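4. Enregistrer vos démonstrations en simulation

Bon, si vous lisez ces lignes, c'est que Sonari est installé et que la scène de test s'ouvre sans message rouge (sinon, retour à la section 3, on ne saute pas d'étape !). On passe enfin à la partie que je préfère : piloter le bras à la main pour fabriquer les exemples dont le modèle va se nourrir.

J'ai rédigé cette section après avoir produit 1000 épisodes pour la tâche Mandville, et j'en ai jeté pas mal au début. Autant que ça vous serve.

4.1 Préparer la scène

1. Lancez Sonari et chargez le fichier de tâche Mandville.

2. Dans l'onglet Objets, cochez « Disposition aléatoire ». La lampe, le bol et le vase changent de place à chaque épisode, et c'est exactement ce qu'on veut.

3. Laissez la graine sur 28 pour vos premiers essais, vous pourrez comparer vos trajectoires avec les miennes.

4. Appuyez sur R pour ramener le bras en position de départ, pince vers le bas, doigts ouverts.

5. Vérifiez que la pince est bien au-dessus de la table et qu'elle ne touche rien avant de démarrer.

Remarque : l'éclairage par défaut laisse le fond très sombre. Je l'ai gardé comme ça pour la première série et j'ai fait varier la lumière dans la suivante.

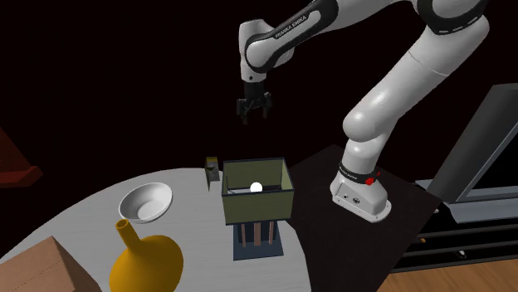

Lesego Adams m'a écrit que chez elle, les épisodes enregistrés avec la disposition aléatoire étaient deux fois plus longs que les autres, et elle se demandait s'il fallait les couper avant l'entraînement. Ma réponse : non, gardez-les entiers ! Les hésitations du début disparaissent toutes seules quand on prend la main, et un épisode un peu lent reste un bon épisode. Ce qu'il faut couper, ce sont les temps morts en fin de prise, quand on cherche la touche d'arrêt (ça m'arrive encore).

4.2 Enregistrer un épisode

1. Prenez la manette et attendez que le voyant passe au vert dans la barre d'état.

2. Appuyez sur Espace. L'enregistrement démarre tout de suite, sans compte à rebours.

3. Approchez l'objet par le dessus, franchement, en gardant une vitesse régulière. J'ai plafonné la mienne à 70 % dans les réglages et je m'en porte très bien.

4. Fermez la pince, soulevez, déplacez, déposez.

5. Appuyez de nouveau sur Espace, puis sur V pour valider ou sur X pour jeter la prise.

Attention : X supprime l'épisode pour de bon, il n'y a pas de corbeille. Et les deux touches sont beaucoup trop proches l'une de l'autre sur mon clavier...

Attention aussi au bord de la table. Si un objet tombe, la simulation continue comme si de rien n'était et l'épisode peut passer pour valide. Jetez-le.

4.3 Combien d'exemples ?

La question revient tout le temps. Avec 1000 épisodes, mon modèle attrapait le bol presque à chaque fois mais ratait le vase dès qu'il se trouvait près du bord. À 3000, ça devenait vraiment agréable à regarder. Commencez petit, entraînez, regardez où ça coince, puis enregistrez d'autres prises de ces cas-là. Pas besoin de tout refaire.

Alternez les objets et changez de point d'approche de temps en temps. Si vous êtes plusieurs à tenir la manette, c'est encore mieux : chacun a ses petites manies et le jeu de données y gagne en variété.

4.4 Exporter

1. Menu Fichier, puis « Exporter vers Zelon ».

2. Choisissez le dossier de destination (sans accents dans le chemin, l'export plante sinon).

3. Rejouez quelques épisodes au hasard dans Zelon avant de lancer l'entraînement, décrit à la section 5.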